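Workshop Notebook – Handling Laboratory
Entry: 2026-08-13
Entered by: Wanda Lindgren
Subject: Open day, laundry handling station (Pokus project)

The laboratory opened to invited visitors from 13:00. Guests came from Brirow and Trastex, with a smaller party from Ojala who had attended the June session and wished to see the changes made after it. Visitors were received in two groups of 13, each allotted 30 minutes at the station. The second group began late owing to an extended question period and was permitted to run over.

The task shown was the basket task as defined in the Pokus protocol. The operator works with a gripper in each hand, takes up one textile item at a time, and transfers it between the basket and the table. The grippers are held and moved directly by the operator, and the recorded motion is used afterward for training. Visitors were asked to remain behind the floor marking while recording was in progress, and all did so.

Before the first group arrived, the cable to the right gripper was rerouted along the forearm and secured at the wrist. In the morning check it had caught on the table edge during a long reach. The routing held for the whole afternoon and should be adopted as standard.

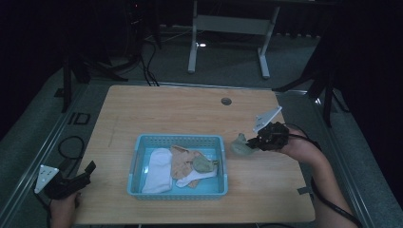 Station notes: textiles, mixed set

The pale green sock is held in the right gripper, just clear of the table beside the blue basket. The white towel-like cloth lies folded at the left, with the tan cloth and the white sock next to it. Thin items remain the harder case. The jaws take a sock well when it is approached from the side, but a pick from directly above tends to bring up whatever is lying underneath. This was explained to both groups, and the Trastex visitors asked that it be stated in the written summary.

The archive stood at 1,194 accepted recordings at the start of the day. Recordings made before an audience are to be stored separately until reviewed, as the operator was answering questions during several of them.

Questions raised by visitors:

Brirow asked whether the basket position is fixed. It is not; the protocol calls for it to be shifted between sets.

Ojala asked whether the same mounting plates are to be kept. No decision has been made – the present plates are satisfactory, but the left one loosened once during the second group and was retightened on the spot.

Trastex asked to supply fabric samples of its own. Accepted in principle, subject to washing and labeling before delivery.

Actions: check thread on left plate; revise cable instruction in the station manual; send summary to all three parties. Sample delivery terms to be confirmed with Trastex in writing.

W. L.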